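Tumuvport cloth handling, wrist camera set - README

Read this before you train on anything in the folder! I'm putting the bad news first, since the last data card I wrote hid it on page two and I got a lot of annoyed messages.

What went wrong

The wrist camera stopped focusing properly somewhere in the December runs and I didn't catch it for far too long. The set has 272 episodes. In 16 of them the wrist view is soft from the first frame to the last, and those are the ones listed in blurry_episodes.txt. The overhead view is fine in all of them, which is exactly why I missed it (I was checking the overhead video over lunch and feeling pretty good about myself).

I found it on a Tuesday, when the Vesar grasp checker started refusing pale cloth. It looks for fold edges near the fingers, and it was coming back with nothing, over and over. My first guess was the lighting. My second guess was the new checker build, so I rolled that back and lost an afternoon. Then I finally opened the wrist frames at full size and felt a bit silly.

The cause was dull. The lens on our little camera screws in, and the lock ring had backed off. Every fast move of the wrist let the lens creep a bit further. I tightened it, put a dab of thread lock on it, and it has held since.

The safety bit

Please don't skip this one. When the checker finds no edge, the old Santoro config treats that as "nothing in the gripper" and lets the arm go back for another try at full speed. So a blind camera gave us a fast arm! In one run it went back in while the cloth was still pinched, dragged it along the table and tripped the force limit. The arm stopped the way it should and no one was near it, but I didn't like it one bit.

What I changed:

Low sharpness on the wrist view now counts as a camera fault and holds the arm.
A retry after "no edge" runs at the slow speed, always.
The hold has to be cleared by hand at the panel. There's no remote clear, so please don't add one.

If you're still on the old config, update before you run anything with cloth.

What's in the folder

episodes/ - one subfolder each, with both camera views and the joint log
blurry_episodes.txt - the 16 mentioned above
vinum_labels.csv - fold labels exported from Vinum, 2351 rows
sharpness.py - scores the wrist frames and prints the low ones

Known problems

The labels for the blurry episodes were made from the overhead view only, so treat fold positions as a rough guess. Seven rows in the CSV have no label at all. I left them in to keep the row numbers matching the joint logs - drop them yourself if they bother your loader.

The sharpness score also runs low on plain pale cloth even with good focus, there's just not much detail to grab. I set the cutoff by eye and it's probably a little strict. If you get holds on good frames, check the lens first and only then touch the number.

Sample wrist frame
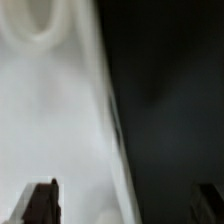 Wrist view with pale cloth between the fingers, soft all over.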